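Gilar Residents - minutes, 24 Apr 2022

Present: 12. Apologies: 2.

1. Last minutes
Agreed. One typo, Skarby Lane not Road.

2. Bins
Still missed on the top side. Janssen depot rung twice, no reply. Write again, copy to council.

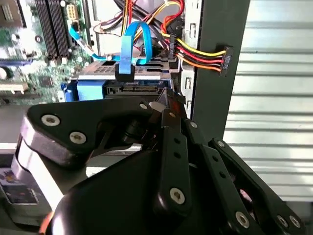 Bottle bank full since Easter as well - add to the same letter. Fly tipping by the garages, ask for a sign.

3. Money
£953 in the account. Hall hire up to £20 a session from May. Grumbles, but agreed.

4. Old computers
Collection day wanted. Cases, screens, leads. No fridges. Bridelora will take the lot if we sort it frist.

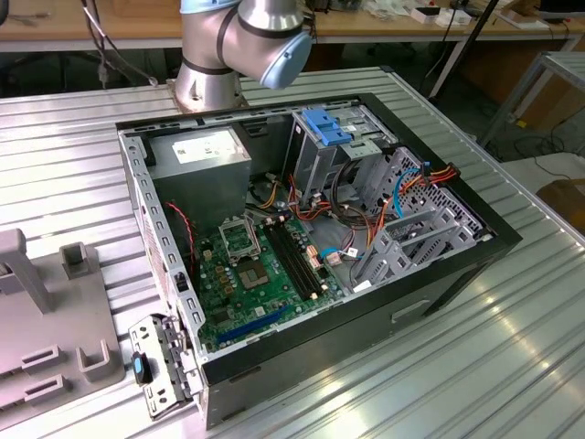 5. AOB
Hedge by the bus stop. Key for noticeboard lost - new lock needed.

Next meeting in May, date to folow.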